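Speaker notes: What the quote leaves out. Budgeting for a picking arm in a small packing operation.
Regional packers' meeting, 09/08/2024. Notes by Sandamali Nanayakkara. Handouts are on the table by the door.

Start without the title slide. Ask for hands: who has a quote for a robot arm in a drawer right now? Then: who has a quote that includes the table it bolts to? Wait. Let them look at each other.

Say up front that I don't sell these and I don't get paid when you buy one. I do purchasing for Londoño, we pack mixed grocery kits, and I was asked in April to come back with a number for automating one bench. I came back with a range so wide that my boss asked if I'd typed it wrong.

Slide 2. The quote.

Two vendors, Vuvberg and Kekport. Both sent one page. Both had the arm, the controller, a gripper, shipping, and a line called "integration" with a figure next to it and no hours. Read the Kekport line out loud, slowly. "Integration, as required." As required by whom? I called and asked, and got a very pleasant man who said it depends on the application. Fine. The application was in the request. I'd written four pages on it.

Point to make: if a line has no hours and no end date, treat it as a blank check and write your own number beside it in pencil. Mine was larger than the arm.

Slide 3. What the job is.

Don't rush this one. Our bench job is cartons in and out of molded plastic containers. It sounds like nothing. A new hire has it in a morning. But the containers have curves and pockets, the cartons land at whatever angle they like, and the printed side may or may not be up. Every one of those is a cost and none of them has a line on the quote.

Ask vendors to do the task with your containers and your cartons. Refuse the demo cube. Everybody's arm can pick up the demo cube.

Slide 4. Leave this up while talking about the gripper.

A carton lying at a slant across a blue container, with the finger on one end of it, is the whole budget discussion as far as I'm concerned. Where does the finger go? How hard? What happens with a thinner carton? You'll pay for the answer to each, either to the vendor or in overtime.
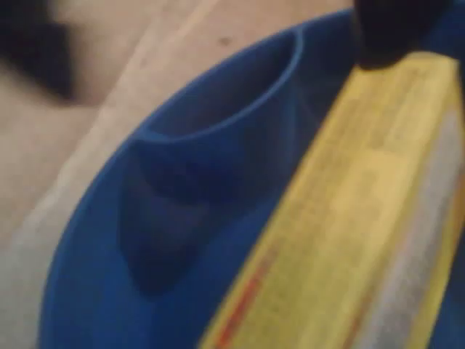
Delia Lucero wrote back after reading a draft of these notes that I'm being unfair to the vendors. Her view is that no shop can price integration properly until the buyer freezes the job, and that most buyers, mine included, change the carton supplier halfway through and then act surprised at the invoice. She'd rather see a paid trial on one container and one carton, with a written list of what counts as a miss, than a four-page request full of maybes. She also thinks my pencil number was too high.

I've left her objection in because half of it is right. We did change carton suppliers. I still want the hours on the page. Read her comment out and ask the room which side they're on, but keep it to a couple of minutes or the spreadsheet gets squeezed.

Slide 5. The spreadsheet.

Walk down the left column only. They have the file.

Gripper fingers. Count them as a consumable, like tape. The vendor's sheet shows one set. Ask what a replacement set costs, who cuts it, and how long it takes to arrive. We were quoted $320 a set from Custska, and when I asked how many sets a year, I was told that customers vary. I budgeted for 3.

Containers. If you've been buying whatever molded container is cheapest that month, that's over. You pick one shape and you stay with it, and you buy extra up front. Add storage for the extra.

Trial cartons. You need cartons you can afford to crush. I put down 1,000 and purchasing (me) thought that was silly until I remembered they also have to be real ones, filled, at the real weight. Empty cartons behave beautifully and prove nothing.

Floor and bench. Power, guarding if your risk assessment says so, somewhere for a person to stand when it stops. Get the risk assessment priced too. Kekport assumed we had one.

Somebody's time. This is the line I got wrong. I wrote down training days and left out the person who restarts it at the start of the shift, moves the containers back where they belong, and clears a dropped carton. That person already works for you and is already busy. Put the hours in at their actual wage and see if the payback still looks like the brochure.

If anyone asks for our payback figure: I don't have one I'd sign. The vendor's math had it running two full shifts. We run one and a bit.

Slide 6. Questions to send before you sign.

Don't read the slide. Say these in your own words.

How many picks in a row, with our goods, with no help? Ask for the raw log and the unedited video. Vuvberg sent a clip of about 60 seconds with music on it. I asked for the version without music and that took two weeks.

What counts as a successful pick? In one proposal a carton that came up crooked and got dropped in the right general area was a success. On our line that's a repack.

Who owns the program if we part ways? Get the answer from someone who can sign a contract. The salesperson will say "you do," and the contract will say something longer.

What does a visit cost after the warranty, including travel?

Slide 7. Lease or buy.

Keep this short, I'm out of my depth past the basics and there's an accountant on after lunch. Only thing I feel strongly about: a lease lets you send back the arm. It doesn't let you send back the bench, the fingers, the containers or the integration hours. Somebody will say that leasing removes the risk. It removes the smallest piece of it.

Slide 8. Where we are.

No order placed. We're asking both vendors for a paid trial, which I admit is Delia's suggestion with my hours column stapled to it. Vuvberg said yes and sent a price. Kekport is "reviewing internally." The money is held in next year's equipment line and I've told my boss it may go to a better conveyor and a second bench, and that I wouldn't count that as a failure.

If there's time: the story about the freight charge for the empty pallet. Skip it if we started late.

Questions. Repeat each one into the microphone, the back rows couldn't hear last year. If somebody asks which brand to buy, send them back to slide 6.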